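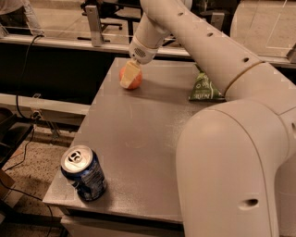
Wedge, ball, triangular package and open soda can on a gray tabletop.

The Shapes That Will Not Stack

Boxes are a solved problem. A rectangular box has six flat faces, sits still on any of them, and meets its neighbor without a gap. Most household storage is sized for it. Shelves are flat, drawers have square corners, and bins are sold by length, width and height.

The things that collect on a table are rarely boxes. A yellow wedge that looks like a slice of cheese, an orange ball, a green snack package with three corners and an aluminum can with the top open have almost nothing in common as solids. Each rests differently, moves differently when bumped and wastes a different amount of space when put away.

Uliana Didenko has spent two years measuring how much. Her workshop in Drulstead tests drawer inserts, trays and bins for small manufacturers, and its reference set is a shelf of 49 ordinary objects: fruit, toys, packets, bottles, cans, a bar of soap, a whisk. A bin is filled by hand, shaken on a flat plate for eight seconds, topped up and shaken again. The volume of the contents is then divided by the volume of the bin. The workshop log now holds 2,017 fills.

The ratio is called packing fraction. Equal boxes that fit the bin exactly will score close to 1. Equal spheres poured in at random settle near 0.64, and the best regular arrangement reaches 0.74. Mixed household objects in Didenko's bins usually do worse than either. The walls are partly to blame. A ball cannot follow a flat wall or fill a corner, and in a small bin a large share of the contents is touching a wall.

The ball

A ball on a level table touches it at one small patch. It has no preferred side and very little rolling resistance, so a tabletop that is slightly out of level will move it. A table edge with no lip will not stop it.

The usual fix is a recess. It doesn't need to be deep. For a ball the size of a small orange, a shallow ring is enough to hold it against a nudge, and Didenko's preferred insert is a plain rubber ring that can be lifted out and washed. High-sided cups hold the ball better but take longer to empty, as fingers need clearance on at least two sides.

The wedge

The wedge is stable on its broad face and less so on its narrow ones. It is also the easiest of the group to store badly. Placed on top of something round, it bears on a small area and tilts until it finds a second support or slides off. In a bin, wedges dropped at random leave tapering gaps between them that are too thin for anything else to use.

Turned alternately, point to rind, two wedges make something close to a rectangular block. Cheese counters have relied on this for a long time. It works equally well for toy food, door wedges and foam blocks, provided the pieces match. With one wedge and no partner there is little to gain, and the sensible course is to lay it flat and put something flexible beside it.

The triangular package

Film packages behave in ways that rigid solids don't. Bindu Unnithan, a packaging engineer at Lengyel, works mainly on snack wrappers, and her first measurement on any new shape is its thickness under a light load. A crinkled wrapper has two volumes, one for the food and one for everything the film encloses.

"People press on a pack to see if it will fit," she said. "They are measuring the air. The corners are what stop it from fitting."

A corner of sealed film is stiffer than the panel next to it. It catches on drawer lips and on the open tops of neighboring containers. Unnithan advises storing triangular packs on edge in a row, alternating point up and point down, like the wedges. In her own tests, a tray 84 mm deep took more packs this way than when they were laid flat and overlapped. It also kept the seals from being pressed into each other.

She is less interested in what is printed on the front, although orientation matters there too. Lettering that reads correctly on a store rack will often read sideways or upside down once the pack is lying on a table. A household that sorts by label will keep turning the packs over. One that sorts by outline or color won't need to.

The open can

A standard 12-ounce soda can is 66 mm across at the body and 122 mm tall. The base is narrower than the body and domed inward, so the can stands on a ring. Closed cans pack well in rows. Open ones should not be packed at all, and the practical question is where to stand them while the rest of the table is cleared.

Stability depends on how much is left. A full can has its center of mass near the middle of its height. As the can is emptied the center of mass drops, reaches its lowest point when the liquid surface is level with it, and then rises again toward the middle for the empty shell. The empty can is the easiest to knock over, mostly because there is so little mass to resist the push.

A front corner of a table is a poor position for any open can. It is exposed on two sides, and it is the point that sleeves and bags pass most often. Didenko's layouts put open drinks at the back, against a wall if there is one, and clear them first.

Working order

The clearing sequence used in Drulstead is the same for every test table. Open containers go first, then anything that rolls, then rigid pieces, then soft packs. Objects resting on other objects are lifted off before the lower one is touched. With a wedge over a ball this is plain enough, but the log shows that testers in a hurry often reach for the ball.

Bins are filled in a different order. Rigid pieces go in with their largest face down, round pieces go into the corners, and film packages are added last along the sides where they can give a little. Didenko tried the reverse in September and stopped after a short series. The packs at the bottom were creased and the fill was no better.

Her next series covers shallow trays from Brilmont with movable dividers. The dividers are straight. She has asked for a curved version and is waiting for samples.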